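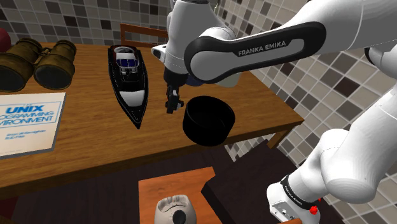
Awuor Masanja

Where do people eat dinner? Household tables in Plurnbridge and Brestovbridge
Final project report, Social Studies methods

Topic. Wanted to know if people still eat dinner at a table, and if not, what the table gets used for. Started from my own home, where the table is mail and homework until about six and then everything gets shoved down to one end. My partner on the project was Benoît Delorme, he did the Brestovbridge half and most of the typing up.

Method. Paper survey, one page, dropped through doors in April. 76 went out. 48 came back, which our teacher said was decent for paper. Each household filled in four evenings, so 192 dinners total. For every dinner they wrote where they ate, who was there, how long it took and what else was on the table at the time. We didn't ask about income or ages, we should of asked about ages.

Problem with the first draft: "Do you eat together?" is a bad question. Together in the same room? Same time? Benoît's aunt answered yes and then wrote "different rooms" under it. Changed it to "who was sitting within reach of you." Better, still not great.

Results, main points. More than half the dinners were at a table of some kind. Kitchen counter next, then couch. A few people ate standing up and said so without being asked. Long dinners nearly all happened at the table, longest one was 90 minutes and had visitors. Couch dinners short, except where there was a movie on.

The stuff-on-the-table question got the best answers. Keys, school books, chargers, seed packets, a sewing project that had been there since the winter. Several households said they eat at the end that's clear and leave the other end alone.
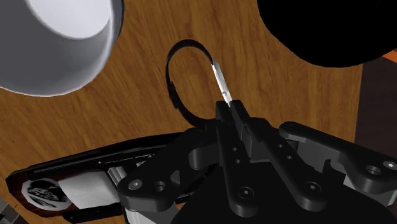
Fig. 2. Wooden tabletop with a black cable.

Clearing up. We thought a crowded table would mean people eat somewhere else. Didn't really show in the numbers. People with crowded tables just pushed things over. What did matter was shift work. Two streets in Brestovbridge have a lot of people at the Jatex plant and dinner there is whenever somebody gets in, so the table gets used by one or two people at a time over a whole evening.

Older tables. Some people wrote extra on the back of the sheet about where theirs came from. Pruvost, the furniture store on the square, closed years ago but the name came up over and over. Could be its own project.

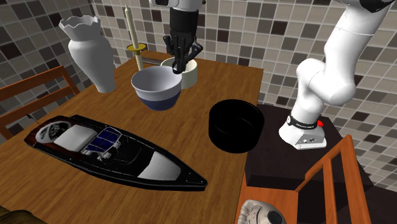 Did families with a separate dining room eat at the table more often?
Slightly more, but there were too few of them in our sample to say much about it.

What we would change. Ask ages. Run it in two seasons, becuase April was already warm enough for some people to eat outside and we had no box for that. Seven evenings, not four. Also hand out pens.

Thanks to everyone who filled in the sheet. Tables of raw answers are in the folder, Benoît has the key to the codes.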